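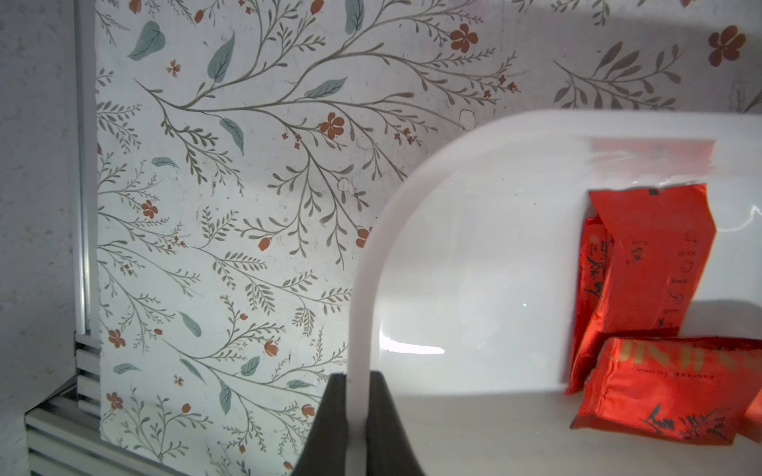 Consuelo Ventura
Robotics reporter

Teaching a robot at Jemdale looks a lot like playing with a very careful pair of puppets. An operator steers two arms by remote control, and every move is saved so the machine can later try the job alone.

The current job is red foil packets and the white plastic container that holds them. Gripping a thin rim is great practice, says the team, and shiny wrappers are a wonderful headache for the cameras.
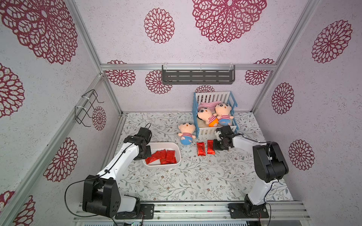 By Consuelo Ventura

The project, called Koller, began in October and has 200 recorded runs so far. The goal is 1,000. Plush dolls and a toy crib share the floor with the packets – they belong to another lesson, and it's a fun one to watch. New operators usually need some three tries before the arms stop feeling strange.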